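Stunwood opens orders for Plurneck simulation kit

16 May 2026. Stunwood today opens orders for Plurneck, a software kit for teams which train robot arms to pick up household goods. The kit includes 12 table tasks and costs 2,000 euros per year. Deliveries start in July.

In the grocery task, the arm works at a wooden table with fruit, a milk carton and a white basket.

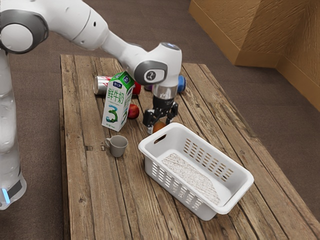
Orders and contact

Zandau is the sales partner for the kit. Press questions are answered by the Stunwood office.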